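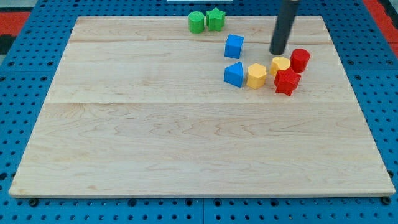 Egilsson Library will reopen its reading room on 24 June 2020. Opening hours will be shorter than usual for the first 5 weeks. (1/6)

Places must be booked in advance. There are 19 desks available in each session, and readers may book one session per day. Bookings can be made by telephone or through the catalogue page. (2/6)

Loans made before the closure have been renewed. No fines will be charged on these items. Please use the returns box in Tonell Street and do not hand books to staff at the desk. (3/6)

The local history collection remains closed to visitors. Requests for copies should be sent to Nhung Nông, Collections Manager. Please give the shelf number where it is known. (4/6)

We thank the 391 readers who replied to our survey on home delivery. The service will continue for readers who are unable to travel. (5/6)

Children's story time is still online. The next reading will be given by Cristian Quispe. Questions about access to the building may be sent to the enquiries desk. (6/6)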